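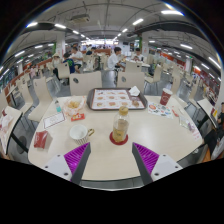
Okay, I need to talk about clearing tables, and I think this is the right board for it!

I eat lunch at the Moya hall most weeks (the big dining hall upstairs, with the rounded-corner tables) and I've become properly keen on getting everything from table to bin station in a single trip. Tray, liner, serviette, paper cup, the lot. My sister thinks it's a ridiculous thing to care about but I find it really satisfying when it works.

My current order is:

1. Tray first, pulled to the middle of the table with the paper liner left on.
2. Flat rubbish on the liner – receipts, cards, leaflets, empty sauce packets.
3. Paper cups, tipped out and stacked if there's more than one.
4. Bottles last, lying down so they don't topple on the walk.

Then my own mug goes in my bag and off I go. What does everybody else do? I'd love to hear from people who feed a whole family there, as I'm usually on my own or with one friend.

– tray_magpie

### berhanu_s

Love this thread already. I worked in a cafeteria for 6 years and I'd change one thing: bottles go in your hand, never on the tray. A round bottle lying on a paper liner is a bottle on the floor by the time you reach the bins. Sideways, standing up, doesn't matter, it'll go.

Agree completely on leaving the liner down. At the end you fold the four corners in and the crumbs go with it. Beautiful.

Berhanu Seyoum

### quokka_lunch

Bottles in the hand is fine if you've got a hand! I've got a toddler in one and a tray in the other. Mine stand in the paper cup. A small bottle fits in a big cup a treat.

Also, can I stick up for leftover snacks? If there's still a decent pile of fried bits in the paper, don't bin them. I carry a little lidded tub everywhere now (a Skorar one, lives in the nappy bag) and they're great chopped through a salad at tea time. Chuck them in a hot pan for a couple of minutes first.

### tray_magpie

Bottle in the cup!! Trying that tomorrow.

Not sold on second-day fried snacks, sorry. They go a bit leathery on me no matter what I do.

### Laine Grigaitė

I'm going to disagree with step 1. If you drag the tray in first you lose the table. I leave mine at the far edge until the very end and sort everything into little piles in front of it: papers, things to drink, things to eat, things that are mine. Then it all goes on in one go and you never put a sauce packet under a cup and have to lift the cup again.

With a mess like this one I'd start on the right, where the leaflet, the little red packets and the yellow drink all sit near each other, and leave the fried food and the mug alone until I'd finished. The drink has to be emptied anyway, so it wants to be somewhere you can grab it.
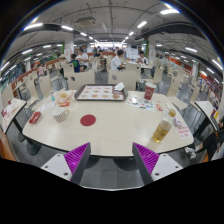
### berhanu_s

Okay Laine, I see the logic, but piles only work if you're not being hovered over. At noon there's always somebody standing behind your chair with a bowl of noodles. Tray to the middle is quicker even if it's messier.

I'd also get the drink off the table before touching any paper. One knock of the elbow and your receipts are soup. Ask me how my Zalatis warranty slip died.

### Laine Grigaitė

Fair about the hoverers! I go at half past two so I get to be leisurely. And yes, drink first, I'll give you that one. I moved mine to the top of the list after a nasty afternoon with iced tea and a library book.

### pinboard_pete

Does anyone else keep the paper liners? The ones with rows of little food pictures are fantastic. I have 37 in a folder going back to when I was a student. You do need to whip the liner out before anything greasy lands on it, so my order is the reverse of everybody's here: liner out, flat stuff straight on the tray, then the rest.

### tray_magpie

Pete, that's wonderful and I want to see the folder.

Updating the list: drink emptied first, liner stays (unless you're Pete), small bottle inside the cup, serviette on top of the papers so they don't blow off by the doors. I'm still Team Tray In The Middle but I'll give Laine's piles a fair go next time I'm there late.

*Last edited by tray_magpie, Apr 23, 2018*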